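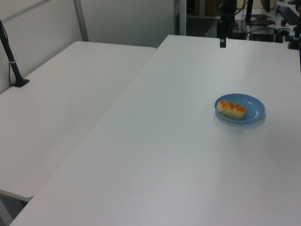

The blue plate on the white table, with the bar on it, orange topping side up.

Pultow Shared Kitchen and Long Room
Minutes of the April members' meeting

Started at 6:40 in the evening, a little behind, as several people were still bringing in chairs and the kettle had only just gone on. Savvas Tzavaras chaired. Minutes by the undersigned, who apologizes in advance for the length, having been told last time that they were too short and left out the part about the drains.

Minutes of the March meeting

Read through and accepted with one correction. The sentence saying that the big mixer "will be repaired" should have said that somebody will call and ask what a repair would cost. That call has now been made and comes up again under item five.

1. The white tables

We began with the tables, and I think it is fair to say we could have ended with them too, there was so much to say. The two white tables were set up side by side in the Long Room over the winter, and people have had a chance to live with them. The general feeling was very warm. Food looks good on them. A plate set down on that plain white top gets all the attention, and those of us who remember the old brown tables with the burn rings were glad to say so out loud.

Savvas asked whether we want to keep them parallel, as they are now, or turn one so that it makes an L with the other. A long discussion followed. The bakers like them parallel, as they can hand things across. The sewing group would like the L, so that fabric can turn the corner without sliding off into the line between the tables. Crumbs collect along there too, and whoever wipes down at night has been finding a good deal of flour and one thimble.

It was suggested that we try pushing them tight together for the bread mornings and pull them apart again afterward. Savvas reminded everyone that they should be lifted, two people to a table, and not dragged. There was some good-natured disagreement over who had been dragging them.

Agreed: the tables stay parallel through the end of May. The sewing group may turn one for their own sessions if they turn it back before they lock up.

2. Looking after the surface

The tops are matte, and everybody likes that, but a matte top does hold on to a stain if you let it. Beet juice and turmeric were mentioned with feeling. The advice from those who have been cleaning them is warm water and a drop of dish soap first, then a plain damp cloth, then a dry one. No scouring pads please, green or otherwise, and no bleach spray, even if it is under the sink and looks as though it is waiting to be used. (It is for the floor drain.)

Hot trays are to go on the wire racks. We have plenty of racks. They live on the shelf to the right of the oven, and if you cannot find them there, please look on top of the refrigerator before buying more, as happened in February.

Savvas offered to write up a short card with the cleaning steps and tape it inside the cupboard door. Thanks were given.

3. The blue plates

This was meant to be a quick item. The question was whether the small round blue plates should be the ones we use for the tasting table, or whether we should go over to paper.

Those in favor of paper said that washing up after a tasting takes a good part of the evening and always falls to the same people. That is true, and the meeting said it was sorry. Those in favor of the blue plates said that a slice of something on a real plate gets eaten slowly and talked about, and that the raised rim keeps a crumbly pastry from wandering off onto your sleeve. They also simply look cheerful -- that soft sky blue against the white is a lovely thing to walk in and see, and more than one person said so.

After a good while we voted, and the blue plates won comfortably. In return, washing up after tastings goes onto the rota with names against it, and anyone who has baked for the tasting is let off the sink that evening.

Please do not stack the blue plates on the top shelf. The shorter members cannot reach them, and the taller members, it was pointed out, are never there when wanted.

4. Spring tasting and the orange-topped bar

Now to the nicest part of the evening. The Fludorach bar, as we have taken to calling it after the street where Savvas first learned to make it, is going to be our main offering at the spring tasting. It is a pale, plain sort of bar with an orange topping that stands up in rounded mounds along its length, and it was agreed that the mounds should stay. There had been a suggestion to smooth the top so that the bars would wrap more neatly, but the feeling of the meeting was that a person likes to see where the next bite is coming from.

There was quite some talk about how it should be put out. Savvas likes one bar to a plate, left whole. Others thought that a whole bar is a lot to hand somebody who has only come in to have a look, and that halves would go further. The bar takes up a bit less than half the plate as it is, so there is room beside it for a spoon of yogurt or a few nuts if people want to be fancy. It was also asked whether the bar should sit in the middle of the plate or over to one side. I record this only because it took some time. No ruling was made, and people may put it where they like.

On the recipe itself, the following was settled after a fair amount of back and forth:

The oven goes to the ordinary baking setting, middle shelf, 12 minutes before the tray is turned around, and then back in until the edges are firm. The flour is 600 grams to a batch, weighed and not scooped. The topping goes on in spoonfuls and is left alone. Anyone tempted to spread it should go and do something else for a minute.

Labels are to say clearly what is in the bar, with wheat, egg and dairy at the top in larger letters. We had a visitor in the fall who had to ask three different people before getting an answer, and we would like to do better than that.

Agreed: whole bars on the blue plates for the first hour, halves after that. Savvas to lead the baking, with two helpers each session. Names on the sheet by the door, please, and legibly.

5. The mixer

The call was made to Flostberg, who sold us the mixer in the first place. They were very pleasant. They would need to see it before naming a price, and it weighs what it weighs. The choice is between getting it down the back steps and into somebody's car, or waiting until they are next out our way, which could be a long wait. It was decided to wait for now and to knead by hand, which several people said they prefer and several others did not say anything about.

If you do use the mixer in the meantime, it works on the lowest speed only. Please stay with it. It walks.

6. Tasting table layout

Savvas brought a sketch, for which many thanks. Visitors come in by the side door and go along the near table first, where the bread will be, and then around to the second table for the sweet things. Tea at the far end, well away from the elbows. Coats on the rail and not on the chairs.

A question was raised about the bare white wall and whether it might be brightened up with some of the children's drawings from the holiday club. Everybody liked this idea. The only caution was about tape, as the last lot took some paint with it. Putty was proposed, and then a string with clothespins, and the string was preferred. It will need two people and a stepladder, and the stepladder is at Savvas's house.

There will be no tablecloths. This was put to the meeting quite firmly by the person who irons them.

7. Cupboards and odds and ends

The shelf of lidless containers has been gone through. There are 11 left with no lid that fits, and these will be set out by the door for anybody who wants them for seeds or screws. After the tasting they go in the recycling.

The rolling pin with the red handles has been missing since the dumpling evening. If it has gone home with you by accident, it would be very welcome back and no questions will be asked.

The tea towels are being washed at home by whoever takes them, and it would be a kindness to bring them back dry and folded. Wet ones were found in a bag behind the door in March. They have been dealt with.

The Tzavaras family has given us a box of jars, well washed, for the marmalade. We send them our warmest thanks, and a jar when there is one.

8. Any other business

A member asked whether we could have a bench outside by the side door for people waiting on a bake. Everyone was in favor of a bench. It will go on the list for May along with where to get one.

Another member asked that meetings end by eight. Noted, and the time was then 8:25.

To do before the next meeting

Savvas: cleaning card for the cupboard door, stepladder, and the ingredient list for the labels.
Bakers: names on the sheet, and a trial batch so that everyone is used to the topping.
Sewing group: string and clothespins for the drawings.
Minutes: type up the new washing-up rota and pin it over the sink.
Everyone: look at home for the rolling pin.

The meeting closed at half past eight, with tea, and with several people staying on to wash the cups.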